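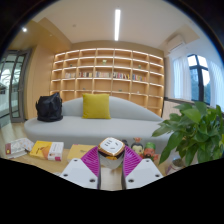

The Cuvunden Papers: Frequently Asked Questions

General

What are the Cuvunden Papers?
They are the letters, minutes and circulars of the Cuvunden League, a political movement that campaigned for land reform and an elected assembly in the Trorkel district between the two world wars. The collection holds 3,077 items in 30 boxes. Most are letters between branch secretaries and the League's head office. The rest are meeting minutes, printed handbills, membership rolls and a small number of account books.

Who owns them?
The originals belong to the Saliba Library. Zudar Press holds the right to publish the edited volumes.

Is this the complete record of the League?
No. The head office was searched by the police twice, and the papers taken in the second search were never returned. There is very little from the final year. The branch files are uneven too. The Trorkel town branch kept almost everything, while several village branches are known only from their subscription lists.

Was the League a political party?
It did not call itself one until late in its life. It began as a tenants' association and put up candidates only after the franchise was widened. The letters show that members disagreed about this at the time. Some branch secretaries refused to canvass for candidates and went on collecting dues as before.

The published volumes

How many volumes will there be?
The plan is for 7. They run in date order, except the last, which will hold the undated items and a general index.

Which letters were left out?
Routine receipts and duplicate circulars are listed in the appendix to each volume but not printed in full. No letter has been left out for its opinions. Some of the language used about rival groups and about religious minorities is offensive, and it is printed as written.

Have names been changed?
No. Everyone named in the published volumes is identified as they appear in the papers. Spelling of personal names varies a great deal from letter to letter, so the index gives one main form with cross-references.

Why do some letters carry two dates?
Many writers used the local calendar. The editor has added the Western date in square brackets. Where the two disagree with a postmark, the postmark is followed and a note explains the difference.

Did the League's founders support the July strike? 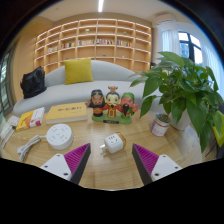
Siham Daher argues in her introduction to the second volume that they did not, at least at first. In her reading, the head office learned of the strike from its own branches and spent several days trying to delay it. The public statement of support came only when the Trorkel town branch threatened to leave. Other historians place more weight on the earlier speeches, which praised strikes in general terms. The relevant letters are printed in full in that volume, along with both drafts of the statement.

Are the translations new?
Yes. The older translations that circulated as pamphlets were made by supporters and softened many passages. The editor's notes mark the places where the difference affects the meaning.

Using the papers

Can I see the originals?
Yes, by appointment at the Saliba Library reading room. You will need photo identification and a completed reader form. Please give the box number and the item number for anything you want to see. The account books are fragile and are shown on microfilm only.

Can I take photographs?
Personal photographs for study are allowed without flash. Publishing them requires written permission from the library.

How much may I quote?
For the original letters, write to the library. For the translations and notes, write to Zudar Press. Short quotations in reviews and academic work do not need permission. The limit for free use is 100 words from any one letter.

How should I cite a letter?
Give the writer, the recipient, the date, then "Cuvunden Papers" with the box and item number. If you are using the published text, add the volume and page.

My grandfather was a member. Can you look him up?
The membership rolls are indexed by branch and then by surname. If you know the branch, staff can check the roll for you. If you do not, you are welcome to search the rolls yourself. An absence from the rolls does not mean that a person was not a member. Several branches stopped sending lists after the first police search.

I have letters from a League member. Are you interested?
Yes. Please do not post originals. Send a description first, with the names and dates if you can read them. The library can copy the letters and return them to you.

I found a mistake in a volume. Where do I send it?
Send it to the editor care of Zudar Press, with the volume and page. Corrections are listed at the front of the next volume.

Page last updated April 11, 2019.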